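**Small Leather Goods, handout 3: card wallets**

Okay, so last time we got as far as borders, and I promised Quyên we'd do the insides next! Before you sew anything, slide a card into your pocket and pull it out 5 times (yes, really). If it sticks, the pocket's too tight, and it's so much easier to fix now. I like to leave the top of the card showing so there's something to grab.

Stitch length is up to you, just keep it even along the whole side. Bring your wallet and your thread next time, and we'll do corners!
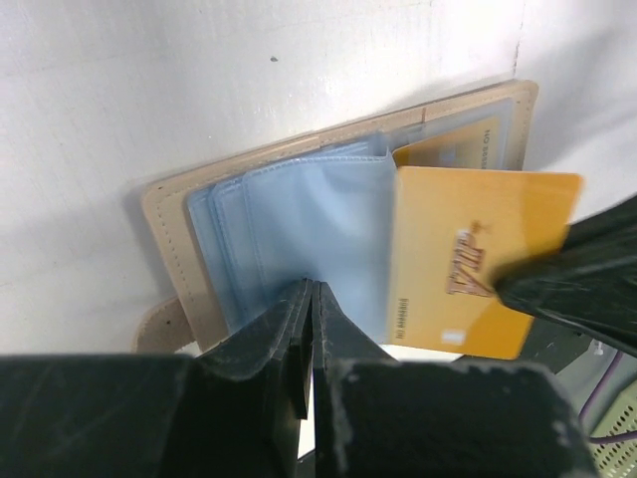
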